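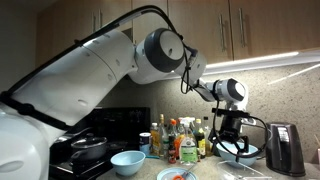 *A home kitchen, countertop along the bottom.*

I want to stick up for the boring dinner. You know the one - the thing you make because it's a Tuesday sort of evening in your head whatever the calendar says, and you've got half an onion and no ideas. I've been cooking for other people for 31 years now and I think we've all gone a bit mad about food, and I'd like somebody to say so, so it may as well be me.

My neighbour lent me a cookbook in May. Lovely book, heavy as a paving slab. I opened it at random and found a recipe for lentils with 9 separate garnishes. Lentils! One of the garnishes was itself a recipe on another page, and that one needed to be started the night before. I read the whole thing through standing up, getting crosser and crosser, and then I made cheese on toast and felt much better.

I don't mind fancy cooking at all. If you love it, go and do it, and please invite me. What I mind is how the fancy stuff has crept into the everyday. My daughter rang a while back, properly upset, because she'd given her children pasta and peas for the second night running and felt like a failure. Pasta and peas is a perfectly good dinner! I was brought up on something very like it (swap the pasta for potatoes) and so was everyone in our street. My mother had maybe seven meals. She made them in the same order, more or less, and if you didn't like liver you knew well in advance which evening to be at a friend's house.

There was a man called Tadeusz Urbańczyk who ran the canteen at my first job, and he'd have had no patience with any of this. Soup, a hot thing, a cold thing, a pudding. The soup was barley so often that people set their watches by it. I asked him once if he ever got bored making it and he looked at me as though I'd asked if he got bored of his own feet. He just said people were hungry at twelve and the soup was ready at twelve. I still make it - barley, carrot, a bit of smoked sausage if there's any going, far too much pepper.

Then there are the apps. I tried one of those meal planners, Clusora, for a month on my sister's say-so. It offered me 3,503 recipes, and I know that because it told me every time I opened it, like a waiter who won't leave the table. I'd sit there scrolling at six o'clock with my coat still on. By the time I'd picked something it was nearly seven and I was missing the miso, so it was eggs again. Nothing wrong with the eggs, mind you. I could have had them an hour earlier.

I think choice is tiring, and we don't admit how tiring. If you know it's soup tonight then you can spend the day thinking about something else, your garden or your bad knee or whatever it may be. I've gone back to a list on the fridge, six dinners long, with one evening left blank for leftovers or chips. My husband grumbled for a week and now he gets the carrots out before I've asked.

My sister says I'm turning into our mother, and she didn't mean it kindly. She's coming over on 2025-07-20 and she's getting the barley soup, and bread, and if she wants a garnish there's parsley by the back door and she can go out and cut it herself.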